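Course Handout 4: Linear Perspective for Interior Drawing
Lundgate Evening School, Room 20

Last time we drew boxes with one vanishing point. Today we continue with surfaces that go away from the viewer, such as floors, tables and shelves.

The first rule is simple. Lines that are parallel in the real room, and that go away from you, must meet in one point on the horizon line. The horizon line is always at the height of your eyes. If you sit down, it goes down with you.

Many beginners draw the table too steep, as if they look from the ceiling. They know that the table is a rectangle, so the hand wants to draw a rectangle. Please measure with the pencil first — arm straight, one eye closed.

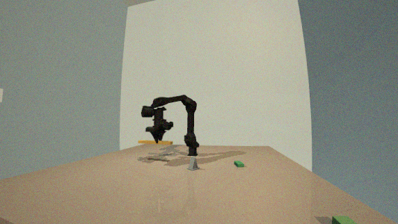
Fig. 1. Computer rendering. The tabletop is narrow at the far edge and widens strongly toward the viewer.

The far edge stays nearly horizontal when we look at the table from the front. When we stand at a corner, we need two vanishing points, and this will be the subject of handout 5.

Homework: draw the reading table in the Dilholm library from two eye heights, sitting and standing. Use paper of 80 grams or heavier. Leave the construction lines visible, I want to see them.

Reading: Tierney course book, page 151.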